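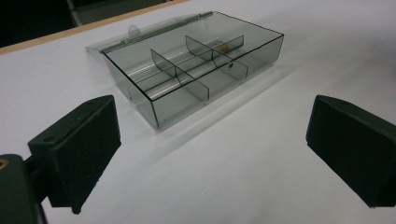 Page last updated: August, 4:15 p.m.

Naltden Library Extends Loan Program for Household Storage and Craft Items

The Naltden Public Library will extend its household loan program to the Mandero branch beginning in August. Cardholders at Mandero will be able to borrow lidded storage boxes, sewing kits, label makers and picture-hanging sets on the same terms already offered at the main building.

The program opened at the main building last year with 39 items. The collection now stands at 164 and has been borrowed more than 2,000 times. Storage boxes, including clear plastic ones with hinged lids, are requested most often by residents who are moving or sorting family papers.

"Many of our patrons need a thing for one weekend and have no place to keep it afterward," said Josué Honorato, head of circulation. "Mandero patrons have asked for this service for some time, and we are pleased to offer it."

Items may be kept for six weeks and renewed once if no other patron is waiting. Each cardholder may have up to 6 items on loan. There is no fee, but replacement costs apply to items that are lost or returned broken. Boxes should be returned empty and wiped clean at the service desk, and must not be left in the outdoor book drop.

Wagner Barros, branch manager at Mandero, will oversee the new shelves, which are located beside the Kratochvíl Reading Room. Reservations can be placed by telephone or at either desk. Items reserved at one building can be sent to the other on the regular delivery van.

Contact Us | Copyright Naltden Public Library. All rights reserved. | Back to top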